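Wrist depth goes to mush on dark objects in sim

pgalindo_ctl
Tovar stack, Joster planner, sim only for now. Grasps on the glossy black thing fail 9 times out of 20. The red one is fine, naturally. My pose estimate slides along the rim like it's looking for the exit. Wrist view at pregrasp:

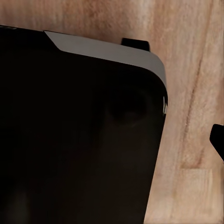 I've already retuned the segmentation threshold twice and made it worse both times, so at least I'm consistent. Config is stock apart from the depth filter.

plorkberg_refugee
It's your filter. Stock throws out low-texture patches and you've tightened it. Put it back.

mossbucket
Disagree. I'd blame extrinsics. A filter gives you holes, a bad wrist transform gives you drift. She said slides.

plorkberg_refugee
She also said she changed the filter.

pgalindo_ctl
Put it back. 8 out of 20. I'll alert the press. Head camera for comparison, same room:

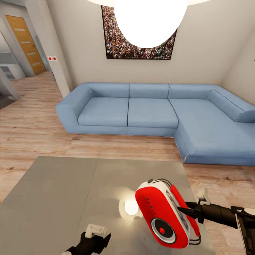 tallow9
Are you replanning after the wrist camera update, or just once from the head camera?

pgalindo_ctl
Just once. Joster caches the first pose for 325 ms and I never touched that setting.

tallow9
Well, there's your August. Set the cache to zero and rerun.

mossbucket
Still think it's extrinsics.

pgalindo_ctl
2 failures out of 20 with the cache off. Checking extrinsics anyway so mossbucket can sleep.
- Perla Galindo, Pevbridge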